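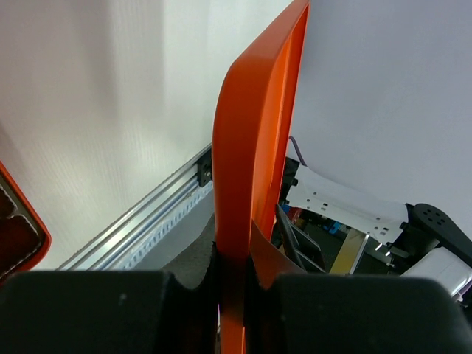 An orange plastic frame.

The long break and other matters of the spring term

From the Idance newsletter, April

In the last months many members have written to us about the break. Some find it too long, some find it too short, and one letter asks us to remove it completely and finish earlier. I have promised to answer in the newsletter, and I will try to do it in order.

When Idance began in Tovmont, we did not plan any break. The class was ninety minutes of dancing, and after it everybody put on a coat and went home. People knew each other's hands very well and did not know each other's names. I danced a whole winter with a gentleman who I believed was a dentist. He was a piano tuner. I learned it only when the heating in the old room failed and we had to stand together near the one warm radiator.

After that evening we tried a pause of ten minutes, later fifteen, and now it is twenty-five. I admit that this is a lot. In my own country a dance evening has a pause in which you can eat a whole meal, so perhaps I am not the right person to decide. But I also see what happens on the floor after it. In the first half, the beginners stay with the person they came with. In the second half they change partners without being asked, and they apologize less when they step on somebody.

For those who travel far, we understand that the time is important. Bus 252 leaves from the corner of Droster Street at 9:40 in the evening, and the next one comes an hour later. This term we start the second half exactly at 8:15, also if some cups are still full. Please help us with it. When you hear the first waltz, it is the sign to come back, and when you hear the second one you are already late.
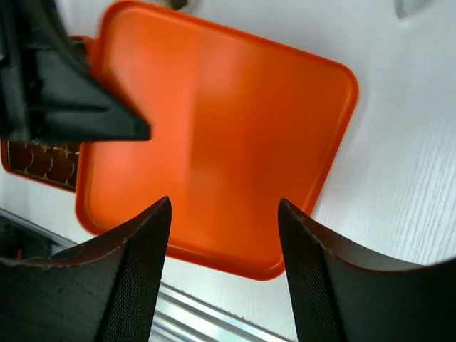 The same rule is for the teachers, and I include myself. I have the bad custom to begin a long conversation at 8:10. If you see me doing this, you may interrupt me, and I will not be offended.

Now about the hall. From this spring we dance in the Calvo, in the upper room. The floor there is better than what we had before, but it is also faster, and shoes with a new leather sole can slip. My advice is to walk outdoors a few minutes with new shoes before you use them on this floor. It is not beautiful advice and the shop will not like it, but it works. Rubber soles are allowed, but in the turns they hold the foot while the knee wants to go on, and this is how people hurt themselves. If you have only rubber soles, make the turns smaller, or put an old sock over the front of the shoe. I did this for my whole first year.

There is no elevator to the upper room. The lower room can be used for members who prefer not to climb, and we can move a whole class there if we know it one week before. Please do not think that you are disturbing us with such a request. We had two in the winter, and both times the class in the lower room was very pleasant, only the ceiling is a little low for the tall leaders.

About food and drinks we have changed almost nothing. Tea and water are there from the house. Members may bring something to share if they wish, and nobody has to. Last term it became a bit of a competition, with cakes of several floors, and I heard from two newer members that they felt ashamed to come with empty hands. So I ask the good bakers among you to be modest for a while. A small thing that can be eaten standing, with dry fingers afterwards, is the best for everybody. Powdered sugar is not a good idea before a dance, especially if your partner wears black.

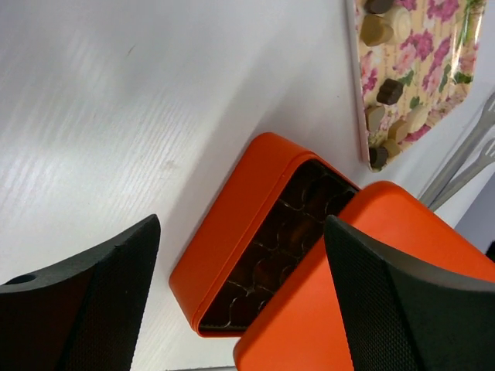 Can I come to the long break if I am not dancing that evening?

Members are welcome in the break on any class evening, also with an injured foot or simply without the wish to dance. Come a little before 7:50, use the side door, and sit with us. You do not have to pay for the evening if you stay only for the break.

The other question that comes often is about partners. You do not need to bring one. We do not keep a list of who leads and who follows, and in the spring term we encourage everybody to learn both roles. I know that for some of you this is strange. I was taught only to follow, and when I began to lead, after many years, I felt as if I was writing with the wrong hand. What helped me was to choose very slow music and to walk. Only walk, forward and back, along the long wall, with somebody patient. After three evenings I could make a corner, and after a month I could make it without looking at the floor. It also made me a kinder follower. I had never understood how much a leader has to decide in such a short time.

If you want to try this, stay with us after the second half. The room is ours until 10, and I usually put on some music until then. Those who take the late bus are there in any case, so it is easy to find somebody.

For the summer we are thinking of an afternoon outdoors, on the square behind the Calvo. The stones there are not even, so it would be simple dances, circle dances and maybe a polka for the brave ones. We need permission from the town for the music, and I have sent the form. The answer should come in May. If you play an instrument, please write to me, and please write also which dances you know by heart, for wind and paper notes are not friends.

Last, the small practical things. The rent of the upper room is higher, but the price of the term stays the same until the summer. The key for the shoe cupboard hangs now on the left side of the door and not on the right. A pair of gray dance shoes, size 39, has been with us since the winter ball and would like to go home. And for the members who asked for the name of the slow waltz from the last class in March: I have looked for it in all my recordings, and I have not found it yet. I will bring it when I do.

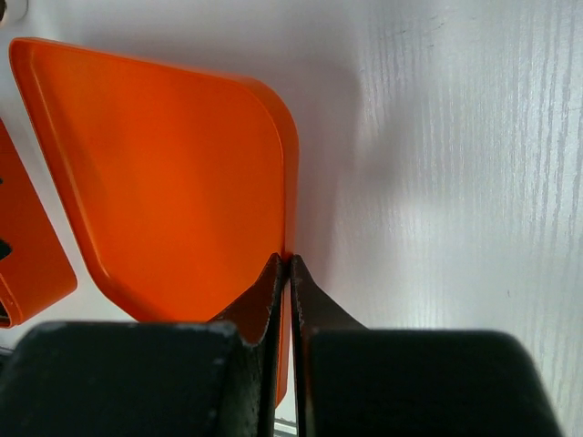
An orange dustpan.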